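Stroller wheels and brakes, a thread. Two models compared: the Toker city stroller and the Khan all-terrain. Both take the same Tunley infant seat adapter, so the seat itself drops out of the comparison.

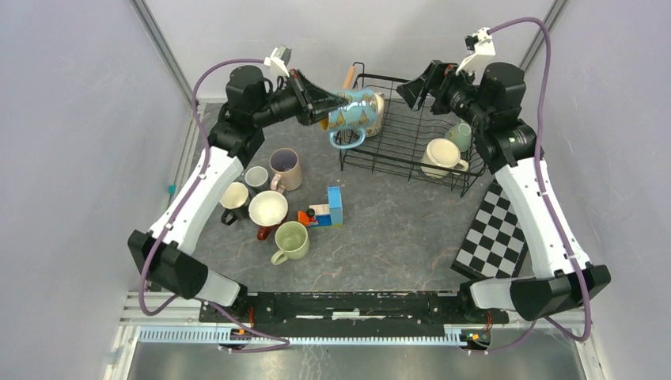 2/ The Toker uses foam-filled tires on all four wheels. No valve, no tube, no pressure to check. The ride is stiffer over brick and expansion joints, and the front swivels start to flutter at a jogging pace. Toker does not rate it for jogging anyway.

3/ The Khan has air-filled rear tires and a lockable front wheel. The pressure range is molded into the sidewall. Run them at the low end for gravel and the high end for pavement. An underinflated rear tire makes the stroller pull to that side – check this before you blame the alignment.

4/ Brakes. Toker: one pedal, both rear wheels, press down to set and lift to release. Lifting is awkward in sandals. Khan: press to set, press again to release. I prefer the second, but it needs a firm push, and a half press can leave the pin resting on a tooth without dropping in. Always rock the handlebar after setting it.

5/ I log distance with a wheel counter. The Khan stands at 261 miles. The Toker has passed 1,000 and is on its second set of front wheel bearings. The first set got gritty after a winter of road salt. The rears are original.

6/ Bearing care, both models: pull the wheel, wipe the axle with a dry cloth, add one drop of dry silicone lube, spin, wipe off the excess. Don't use household penetrating oil. It strips the grease and holds sand.

7/ Spare parts. Dodurix makes a replacement front wheel for the Toker, part 2486. It fits the older fork only. Check the axle before ordering: the older one has a flat machined on one side, the newer one is fully round. The wheels look the same in the listing photos.

8/ Folding. With the rear wheels on, the Khan does not fit flat in my trunk. With them off it does. The release is a button at the hub – keep the axle stubs clean or it sticks.

9/ The Tunley adapter clicks into both frames. On the Khan there is slight side play at the left socket. Tunley's manual allows up to 2 mm and mine measures under that. I'll check it again in May when the seat comes off for cleaning.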